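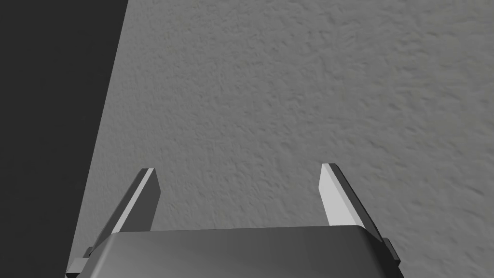 1. Simulation runs (Brernby scene set)
The September batch is finished: 2419 episodes, 63 of them thrown out for physics faults. Wrist views with open fingers and only grey textured surface behind them are to be labelled "no object" and kept in the training split. The Grondier baseline did worse without them.

2. Two-arm carrying
Object pose is still estimated from the head view alone. Agreed to add the wrist views and rerun 200 episodes with 8 seeds — same floor and wall textures as before. 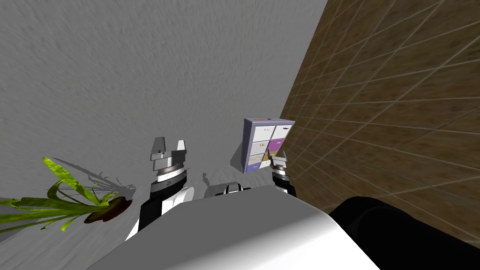

Fig. 2. Drawer cabinet held in the right gripper, left gripper open.

Small items resting on a carried object are not scored at present. Peñalver side to propose a measure.

3. Pekero release
Held over. Licence text still missing.

Next meeting 2 pm, same room.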